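Picking Things Out of a Box, Part 3

12 February 2019

A reader wrote in after the October post to ask when a machine will tidy a child's room. I said I would answer with bins, and bins are what follows.

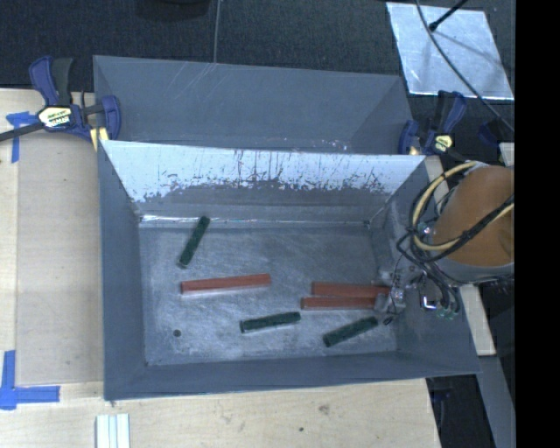
The household version of the task is a toy box, a cutlery drawer or the bottom of a laundry hamper. The shop-floor version is a tote of parts that somebody has to feed into a fixture. Both reduce to the same problem: several similar objects, lying however they landed, inside walls that the hand must not hit. Until that works reliably, I don't see much point in talking about tidying rooms.

The walls are the part most people underrate. On an open table a two-fingered gripper can approach a block from any side, and the planner has an easy life. Put the same block in a deep bin and most of those approaches disappear. The fingers need clearance, the wrist needs clearance, and anything bolted to the wrist (cables, connectors, covers) needs clearance too. An object against the front wall may have only one workable grasp left, and sometimes it has none until it is pushed somewhere else.

Then there is contact between the objects. Two blocks lying side by side look like one wide block to a depth sensor with modest resolution. Color helps if the neighbors differ. If both are red, it doesn't help at all. The gripper then closes on both, or wedges a finger between them, or pushes the pair along the floor. A person separates them with a fingertip and doesn't notice having done it. Most commercial pickers I have read about have no equivalent motion. They take what they can get and sort out the result later.

Shiny metal makes it worse. A bare metal floor reflects whatever light is in the room, and a bright seam where floor meets wall can register as an edge that belongs to an object. Scratches do the same on a smaller scale. The usual fix is a matte liner. That works in a factory, where someone can specify the liner. Kitchens have stainless sinks and glass shelves, and the owner is not going to line them for the benefit of the software.

I spent part of the winter keeping a tally on a picker built around the Flirano gripper, running the Dendo planner with its default settings. The test was plain: elongated blocks in a bin, one out at a time, no help from me. Over 118 attempts, 13 ended with nothing in the fingers and 2 ended with a stop that needed a manual reset. The rest brought out at least one block. I did not score double picks separately, and I should have. I'll do that in the next round.

Those numbers are decent for a bin of blocks. They are poor for a chore. Blocks are rigid, similar in shape and impossible to tear. Swap in socks, or a bag of screws with the top open, and I would expect the failure count to climb quickly. The manual resets matter more to me than the empty grasps. A machine that misses can try again while I'm out of the house. A machine that stops has handed the chore back.

For shops, my answer is a qualified yes. If the parts are rigid, the bin is fixed in place and the cycle time is generous, current hardware can do useful work. The bin really does have to be fixed. A container that shifts while the arm is working puts every wall position out, and a couple of bar clamps will do more for the success rate than a week of tuning.

For homes, no. Sekley and Gallardo have both put out material suggesting otherwise, and in both cases the objects were spaced well apart on a flat surface. I'd like to see either system start with the same objects dumped in a box.

Next post: double picks, and whether weighing the bin after each attempt is a cheap enough way to catch them – I suspect it is, if the scale settles fast enough.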